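助成事業 中間報告書(2021年3月)
Lirnska学生ロボット部 布製品ハンドリング班
提出先:Udico教育助成プログラム 担当窓口

1.報告の趣旨
昨年10月の交付決定以降の進み具合を報告する。申請書では「年度内に日用の布製品を安定して持ち上げ、指定の場所に置けるようにする」と書いた。現時点でこの文言どおりの達成は見込めない。以下、できたこととできていないことを分けて記す。

2.体制と活動場所
部員は6名、うち3名が今年度からの参加である。活動はModvilleの共用工房で行っている。感染対策の入室制限があり、全員がそろう日はほとんど取れなかった。制御プログラムの引き継ぎを文書だけで済ませようとした時期があり、そのあいだの進捗は事実上止まっていた。制限のせいだけにはできないと考えている。

3.把持試験の結果
対象物は帽子、手袋、巾着袋の三種類に絞った。試行は全部で396回、そのうち持ち上げて置くところまで完了したのは122回である。三割をやや超える程度で、申請時に掲げた八割には遠い。
内訳にも注意が必要である。成功の多くは巾着袋に偏っている。帽子は、つばをつかめば比較的持ち上がるが、置くときに向きが定まらない。頭頂部をつかむ方法では布が逃げる。部内には「指先の材質を変えれば解決する」という意見が根強いが、材質を変えた回と変えない回とで条件をそろえた比較をまだ行っていない。現段階でこれを成果として書くことは控える。
また、12月の部内発表で紹介した「連続成功」の映像は、失敗した回を除いて編集したものだった。助成元にお見せする資料としては不適切であり、今後は試行の全記録を添える。

4.画像認識について
Cuiの名で開発している認識プログラムは、無地の机に物を一つだけ置いた条件ではよく働く。しかし周囲に透明な容器や植物を置くと、対象の輪郭を取り違えることが増えた。学習用の画像を増やせばよいという見通しを申請書に書いたが、増やした後も誤りの種類は変わっていない。画像の枚数よりも、撮影した角度と照明の偏りを疑っている。帽子については、低い位置から撮るとつばの奥行きがつかみにくく、指を下ろす高さの見積もりがずれる。

5.経費
部品費は計画の範囲内に収まっている。旅費は大会が遠隔開催となり未使用である。部内では残額で二台目のアームを購入したいとの声があるが、一台目の試験手順が固まらないうちの購入には賛成しかねる。繰り越しの可否をご教示いただきたい。

6.今後の予定
(1)帽子のみを対象とし、指先の材質だけを変えた比較試験を行う。
(2)成功の定義を「持ち上げて、つばの向きを保って置く」に改め、過去の記録も数え直す。数値は下がる見込みである。
(3)透明な容器を置いた条件を標準の試験に加える。
(4)新入部員向けの手順書を作り、書いた本人以外が読んで動かせるかを確かめる。
このうち(1)の結果が出るまで、目標値の修正案は提出しない。根拠のない数字をもう一度出すことは避けたい。

7.お願い
次回の審査では、完成度の高い実演をお見せできない可能性が高い。可能であれば、工房での通常の試験にそのまま立ち会っていただきたい。失敗の様子も含めてご判断いただくほうが、編集した映像よりは正確であると考える。日程は貴プログラムのご都合に合わせる。

以上 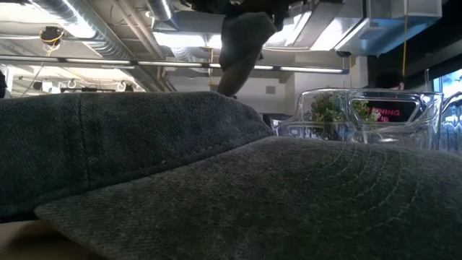

図1 デニム地の帽子と、頭頂部のすぐ上にあるグリッパの指先。右奥は植物の入ったガラス容器。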